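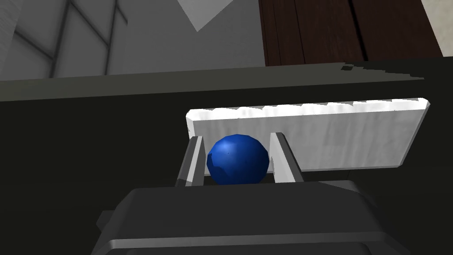
How to Re-Tape a Bathtub You Have Already Caulked Badly Once

Posted 21 Apr 2021

You will need: a plastic scraper, rubbing alcohol, painter's tape, one tube of 100% silicone, a caulk gun, rags. More rags than that.

I did our tub in December and by spring it looked like someone had iced it with a shovel. The second attempt has held up, so here is what I did.

Step 1. Get the old stuff out

All of it. New silicone will not stick to old silicone, no matter how nicely you smooth it over. Score along the tile and along the tub with a utility knife, then push the scraper under and pull. Our tub is a Findberg, a brand whose surface scratches if you speak harshly near it, so I kept the metal blade on the tile side. Set aside an evening. I had planned on 19 minutes, for reasons I can't reconstruct.

Step 2. Clean, then clean again

Wipe the gap with rubbing alcohol until the rag comes away white. Leave it overnight with the fan running.

Step 3. Fill the tub

Water is heavy and the tub sinks a hair under it. If you caulk it empty, the first real bath pulls the bead open. Fill it to just under the overflow and leave it full until the silicone has cured. Plan your showers accordingly, or visit friends.

Step 4. Tape both sides

Run one strip on the tile and one on the tub, with a gap of 1/4 inch between them. Press the edges down with a fingernail. My first job had no tape, on the theory that I had a steady hand.

Step 5. Run the bead

Cut the nozzle small and at an angle. Smaller than that. Squeeze steadily and keep moving, and don't stop to admire a good stretch. Release the trigger lever at the end or the gun will go on without you.

Step 6. Smooth it once

Wet a finger with soapy water and make one pass per side. The second pass is where things go wrong.

Step 7. Pull the tape right away

Pull it while the bead is wet, slowly, away from the joint. Drop it straight into a bag. It will try for your sleeve.

Follow the tube for curing time, then drain the tub.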